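Last updated: 3 Feb 2023
Reading time: 2 min

Day two with the Velard kit. Flivora lists it at 2,996 and calls it ready for soft goods. Valdir wanted the sink-side setup, so we kept the red tray, mixed items, sponge against the rope.

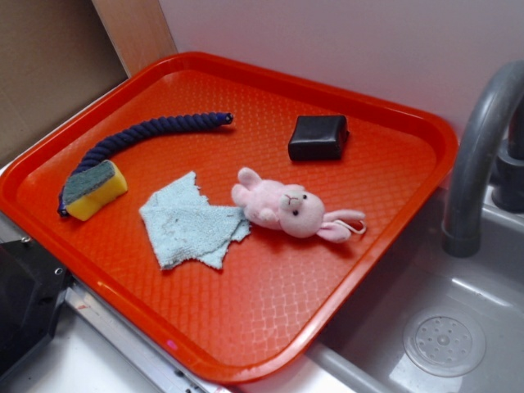
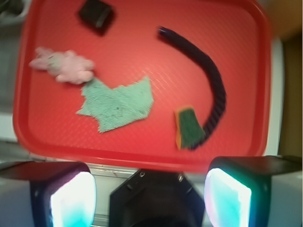
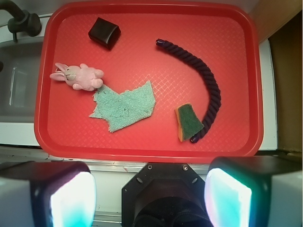

Thoa read the manual again. Grip force has three presets — too few for plush and terry on one program. The mount is solid. Asked Flivora whether the finger pads are sold separately. No reply yet. Call with Xuân on Monday about the license.

Recent entries
Velard kit, day one
Tamayo arm: returned
Zarkley software notes, October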